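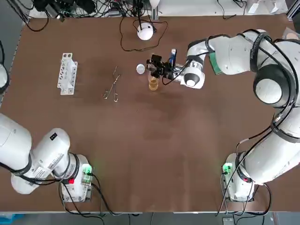

Two white robot arms at a brown tabletop.

Zendow Skin Clinics: progress report on the Scar Care Access grant, to the end of February

Dear Archana,

Thank you again for your patience while we got the Zasbridge clinic up and running, and for the kind note you sent the staff, which is still pinned up by the kettle. I'm happy to say the second half of the grant period has gone a good deal better than the first!

We have now seen 177 patients for a first consultation, against the 164 we promised you. Of these, 64 have finished their full course of chemical peels, and the rest are at different stages (a few chose to wait until after the summer, when staying out of the sun is easier). Iveta Štefanec has rewritten the aftercare leaflet in much plainer language, and phone calls about peeling and redness in the first week have dropped off nicely.

Staffing was our worry last time. Sorin Milošević joined us as a nurse and now runs the evening sessions, which start at 5 and fill up quickly. We are still short of a second person trained on darker skin tones, and I would rather tell you so plainly than have you find it in the tables. Ferenc Vörös is talking to two candidates.

Spending is on track except for supplies, where the switch to Tirkico gels cost us more than planned. The revised budget follows separately.

With warm thanks,
Riaan Maluleke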